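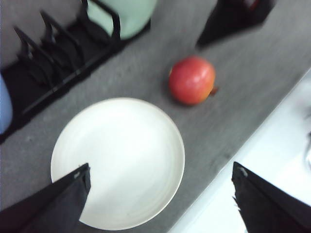
plate, apple and the black rack on the gray top

Combridge Home Board > Kitchens > Small Spaces

Thread: Where does the dish rack live when you only have one surface?

zetmont_renter
Posted April 2021
I moved into a one-room place in Zetmont and there is a single gray work surface against a white wall. It has to be the prep area, the eating area and the drying area. The rack is a plain black one with upright prongs. At the moment I leave it out all the time and I lose a good part of the surface to it. I cook for one, sometimes two. I own four dinner plates, large white ones, and they take up more of the rack than I expected.

Questions:
1. Leave the rack out or put it away after every wash?
2. If it stays out, long side to the wall or short side to the wall?
3. How do I clean a speckled gray top? I can never tell if it is dirty.

oldsponge
Long side to the wall, always. If you put the short side to the wall the rack sticks out at you and you catch your sleeve on the prongs. I had mine that way for a whole winter and I don't know why.

For the third question, wipe it with your bare hand after you wipe it with the cloth. You will feel the crumbs. Speckled tops hide everything from the eye.

Jakisa_flats
I disagree on the rack. Put it away. A rack that stays out never gets emptied, it turns into a cupboard with no doors. I dry by hand with a towel, takes me six minutes after dinner, and then the rack goes on top of the fridge. I have the whole table to work on in the morning.

oldsponge
Six minutes every night is a lot of towel. Air drying is fine. And a damp towel hanging around is worse than a rack.

Jakisa_flats
So change the towel. I have a drawer full of them.

zetmont_renter
The top of my fridge is already full, so the rack would have to go on the floor of the closet. Not sure I want that.

plainjar
Measure before you decide anything. My surface is 155 cm long, and with the rack at the far end I still have 112 cm clear, enough for a cutting board, a plate and a bowl next to each other. If you have less than that, go with Jakisa and put it away. If you have more, leave it.

Also look at what is in the rack. Mine used to hold things that had been dry for days, mostly lids and tubs.
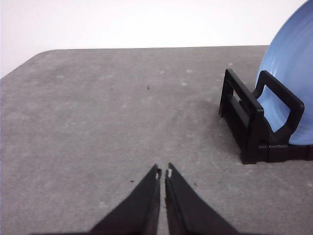

Do I need a mat under the rack if it has no tray?
A thin one helps, because water that sits under the feet leaves marks over time, but lift it and let both sides dry once a day.

zetmont_renter
Thanks plainjar, I measured and mine is a little shorter than yours. Close enough that I could go either way.

The mat advice makes sense. My top already has a few pale scuffs on it. They were there when I moved in and they don't wash off.

norail
Scuffs like that on a matte top could be old cleaner residue. Try warm water with a drop of dish soap, leave it a couple of minutes, wipe, then wipe again with plain water. Don't go at it with the green side of the sponge. I did that on mine - now there is a shiny spot by the sink that will be there until I move out.

oldsponge
Agree with norail. And if soap doesn't move them, leave them alone. It is a rental. Write to the landlord so you don't get charged for them later.

yordanov_st
I rent in the Yordanov building, similar size room by the sound of it. What worked for me was deciding which end is wet and which end is dry. Rack and anything washed at the wet end. Bread, fruit, keys, laptop at the dry end. Nothing crosses over. I don't care if the rack is in or out as long as it only ever goes in one spot.

Jakisa_flats
That I can agree with.

plainjar
Fruit at the dry end is a good point. I used to keep apples right next to the rack and they got splashed every time I washed a pan. They are better in a bowl away from the water, or in the fridge if you have room.

norail
I would not put apples in the fridge if you eat them within the week. Mine go cold and dull tasting.

plainjar
They keep a lot longer though. I only shop twice a month.

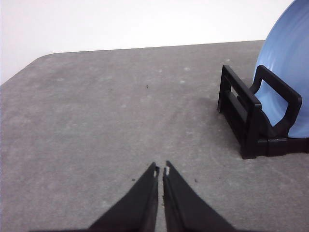

What I ended up doing (update from zetmont_renter)

I have had roughly two weeks to try things, so I am posting the results in case someone else has one surface and no closet space.

Rack stays out, long side to the wall. I tried the closet for three days and kept forgetting to bring it back before I started washing, so I was walking around with dripping plates.

Two of the dinner plates went up on the shelf. With only two in use I can't let the dishes pile up, and I wash right after eating.

The scuffs did not move with soap. I wrote to the landlord and he said he knows about them.

Apples are in a bowl at the dry end. They don't last long enough for the fridge question to matter.

Still open: what to do with the lids. They fall over between the prongs and slide down flat. If anyone has a fix that doesn't involve buying a second rack, please post it.

oldsponge
Hang a small basket off the end and stand the lids in that.

Jakisa_flats
Or dry them with a towel.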